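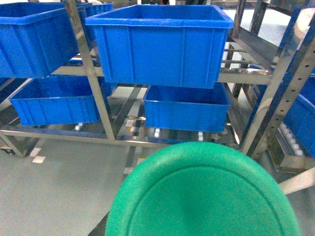
December 4, 2025

Feet are killing me, but I want to get this down before I forget half of it. I finally went to the open day at Aasen! I've been on their mailing list for ages and every year I had a work thing, or a cold, or the car was in the shop. This time I just put it on the calendar in pen and went.

It's a 2 hour drive and I got lost at the very end (the entrance is around the back, past the truck gate, and the sign is about the size of a cereal box). Signed in, got a sticky badge with my name spelled wrong, and a paper cup of coffee that was way better than it had any right to be. Then a safety talk, then they split us into groups of four and off we went.

The first stop was the office part, which I'll skip, except that they have very nice chairs.

The second stop was what I came for. They do the bin picking work in there, and it was so much more like a regular stockroom than I expected. Metal rack, bright blue plastic crates on two levels, white rollers along the lower level so you can slide a crate instead of lifting it. I could've been in the back of the place I worked at right out of high school, if that place had ever once been clean. The floor had a shine to it! I kept looking at the rollers. We had rollers like that and half of them were always stuck, and I must have kicked ours a thousand times.

Evander Aitken ran the demo. He was great, very patient, talks with his hands so much that a lady in our group had to keep stepping back. He told us the arm's job is to find the right crate, work out how full it is and get the part out without dragging the crate along with it. Sounds like nothing, right? He said the dragging took them longer to fix than everything else put together. The software is called Miltix and the grip planning part of it is called Irar, and I wrote both of those on my hand so I'd spell them right here.

So then he ran it. The arm went in slow, stopped, tilted a little (like my dog when you say "ride"), reached in and came out with a part. We all clapped, which felt silly, and then we clapped again on the next one anyway. It missed one time. It just backed up and had another go, no fuss, and I liked that more than the ones it got right. He said they run 4000 picks before they'll let a new version anywhere near a customer, and somebody asked who sits and watches 4000 picks, and he put his hand up.

I asked my question! I'd practiced it in the car. I wanted to know what happens if you swap in a different kind of crate, say a deep one where it's used to a shallow one. He said it handles the depth fine these days, and that shiny metal bothers it a lot more, all those reflections off the rack. I hadn't thought of that at all. I wanted to ask about ten more things but the next group was already bunching up at the door.

Lunch was sandwiches. I sat across from a man from Brurkov who buys conveyor parts, and he talked about bearings for the entire meal, and I'm a little embarrassed to say I enjoyed it. He gave me his card. I have no idea what I'd ever call him about.

They told us 108 people had signed up, and it did get crowded after lunch, so I skipped the last talk and beat the traffic home. Got a pen and a tote bag. The pen already leaked in the tote bag.

Need to email Evander to say thanks, and ask about the spring one. Also call the dentist, and take the chicken out of the freezer.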